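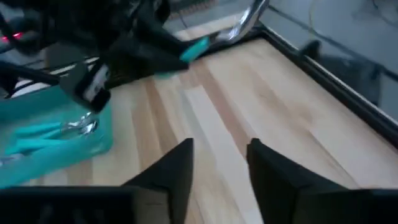
Imeo Fesent two-arm bench kit

In stock, ships Friday if you order before noon.

Two arms, two grippers, one controller. Clamps to any bench up to 70 mm thick. Made for small-item handling: cutlery, trays, bits of hardware, anything light and awkward. Black finish, teal fingertip pad.

What you get
Arms x 2, parallel grippers fitted
Wrist camera
Controller and power supply
Bench clamps
Spare finger pads, bag of 30
Printed quick start (the long manual is a download)

Not included: bench, PC, monitor.

Power light on the arm is red when live. Red is normal, please stop emailing us about it.

New for this batch -- stiffer finger plates, longer camera lead. Older Fesent arms can take the new plates but you'll need the Amundsen adaptor, part 1717, sold seperately.

Fingers rated for 2000 hours before you need to swap pads. Swap takes one hex key. Don't overtighten.

Software: works with Grerero out of the box. Record a run by hand, play it back, edit after. Both arms on one timeline. Other software -- ask first.

Returns within 30 days, box and foam please. Arms sent back without the foam get damaged and we will charge for it.

Lab and school pricing on request. Spares page being rebuilt, phone for for anything not listed.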